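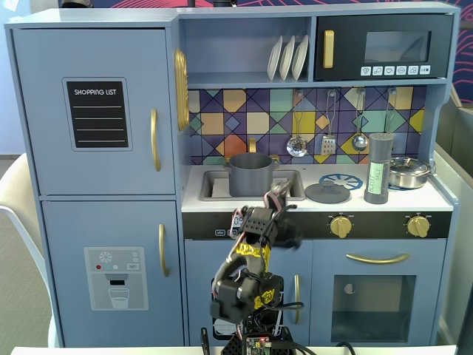 The small arm at the play kitchen in our Tutham workshop, with the cooking pot in the sink and its lid on the counter.

What the pot lid taught us in March

Many of you have written in to ask why the kitchen sessions stopped for a while last month, and I'm sorry it has taken me until now to sit down and answer properly. The short version is that we had a fault in the arm's wiring, it let go of nothing worse than a toy lid, and we have changed a few things about how we work. The long version follows, for those of you who (like me) enjoy that sort of thing!

We had been teaching the arm to lift the lid off the pot, set it down beside the sink, and put it back again. By the middle of March it had done this 1,667 times and we were all getting rather fond of it. Then, during an afternoon run, the shoulder kept turning after it had been told to stop. It swept across the counter, pushed the lid off onto the floor and leaned against the front of the kitchen with the motor still pulling. Valbona Radulović was at the desk and switched off the power at the wall. The whole business lasted 2 seconds by the log, although she says it felt a good deal longer.

She spent the next few days tracing it, very patiently, and found a signal wire that had rubbed thin where it bent at the shoulder. Whenever the arm reached low and to the left, the wire lost contact and the motor's position readings froze. The software believed the joint was standing still, so it went on asking for more. Our friends at Özkan looked over her notes and agreed with her, and they kindly sent us a length of softer cable to try.

Looking back through the records, we found the same reading had dropped out for a moment as early as run 580. The program had smoothed it over and carried on, and none of us had thought to look. I'll admit that one stung a bit.

So the shoulder wiring has been replaced, and a frozen reading now cuts power to the motors at once. There is a stop button within reach of both chairs at the desk, and the wires get checked by hand before every session. Until we reach 4,000 clean runs, visitors will be asked to stay behind the line on the floor while the arm is powered, and that includes the children from the Skindville group, who I know would much prefer to be up close.

Sessions are running again, and Valbona is glad to show the worn piece of wire to anyone who drops by. She keeps it in the top drawer.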